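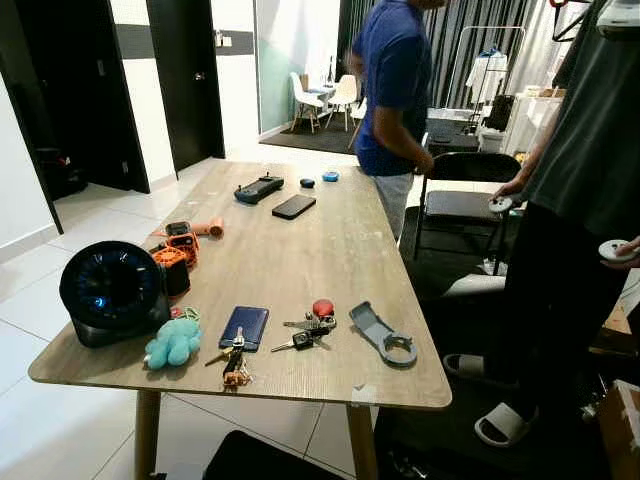 *우리 동아리 작업대. 파란 불이 들어온 선풍기 앞에 청록색 인형이 있습니다.*

2023-05-19

한국어로 블로그를 쓰는 것은 오랜만입니다. 틀린 표현이 있으면 댓글로 알려 주십시오. 고치겠습니다.

저는 이번 학기에 로봇 동아리 Hemus에 들어갔습니다. 학교 대회에 나가는 팀은 두 개이고, 우리 팀의 과제는 "책상 정리"입니다. 책상 위에 생활용품이 여러 개 있고, 로봇이 하나씩 집어서 정해진 자리로 옮겨야 합니다. 사람에게는 아주 쉬운 일입니다. 저도 처음에는 이 과제가 너무 간단하다고 생각했습니다. 지금은 그렇게 생각하지 않습니다.

우리는 원격 조종으로 먼저 연습합니다. 사람이 작은 흰색 컨트롤러를 양손에 하나씩 들고 움직이면 로봇 팔이 따라옵니다. 이 동작을 저장하고, 나중에 로봇이 그 기록으로 배웁니다. 목표는 대회 전까지 기록 200개입니다. 오늘까지 100개를 모았습니다. 절반이니까 기쁘지만, 앞의 절반이 쉬운 물건이었다는 점이 조금 걱정입니다.

쉬운 물건은 인형입니다. 부드러워서 집게가 조금 틀린 곳을 잡아도 괜찮습니다. 어려운 물건은 열쇠입니다. 열쇠 묶음은 잡을 때마다 모양이 달라집니다. 한 개를 잡으면 다른 한 개가 돌아가고, 고리가 집게 사이로 빠집니다. 저는 오늘 열쇠를 일곱 번 시도했고 두 번 성공했습니다. 기록장에는 일곱 번을 모두 적었습니다. 실패한 것도 적어야 한다고 선배 Thulani Shezi가 항상 말합니다.

얇은 물건도 문제입니다. 화면을 아래로 해서 놓은 휴대폰은 책상과의 사이에 틈이 거의 없습니다. 집게 손가락이 그 밑으로 들어가지 못합니다. Thulani 선배는 휴대폰을 책상 끝까지 밀어서 잡자고 합니다. 저는 떨어질까 봐 무섭습니다. 그래서 이 방법은 다음 주에 방석을 깔고 시험하기로 했습니다. 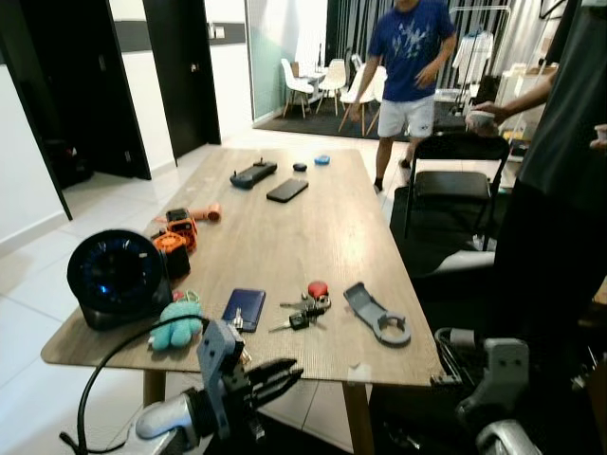
*로봇 쪽에서 본 책상. 왼쪽 집게가 조금 벌어져 있습니다.*

오른쪽에 있는 회색 렌치 모양의 부품은 3D 프린터로 만든 것입니다. 손잡이가 길고 평평하고 끝에 동그란 고리가 있습니다. 저는 고리 쪽을 잡는 것이 좋다고 생각했는데, 들면 긴 쪽이 아래로 기울어집니다. 손잡이의 가운데를 잡으면 덜 기울어집니다. 이것을 알기까지 저는 한 시간을 썼습니다. 물리 시간에 배운 무게중심 이야기인데, 책에서 읽은 것과 손으로 느끼는 것은 많이 다릅니다.

조종할 때 제 나쁜 습관도 하나 알았습니다. 저는 물건에 가까워지면 손을 갑자기 빨리 움직입니다. 빨리 끝내고 싶은 마음 때문인 것 같습니다. 기록을 다시 보면 그 부분에서 팔이 떨립니다. 이런 기록으로 배우면 로봇도 저처럼 급한 성격이 될 것 같아서, 그 기록은 지우고 다시 했습니다. 천천히 내려가고, 잠깐 멈추고, 그다음에 집게를 닫습니다. 연습할 때 입으로 "내려가고, 멈추고, 닫고"라고 말하면 저에게는 도움이 됩니다.

다른 팀의 이름은 Skoselia입니다. 그 팀은 컵과 접시를 옮기는 과제를 골랐습니다. 복도에서 만나면 서로 몇 개를 모았는지 물어보지만, 대답은 잘 안 해 줍니다. 우리도 안 합니다. (이 블로그를 읽고 있다면, 네, 100개입니다.)

다음 주에 할 일을 적어 둡니다.

- 휴대폰을 밀어서 잡는 방법 시험하기
- 열쇠의 방향을 바꾸어 가며 기록 더 모으기
- 물건 배치를 매번 종이에 그려 두기
- 기록 파일 이름을 하나의 규칙으로 통일하기

마지막 것은 제 잘못입니다. 제가 만든 파일 이름에는 영어와 한국어가 섞여 있어서 선배가 찾기 힘들어합니다. 이번 주말에 제가 다 고치겠다고 약속했습니다.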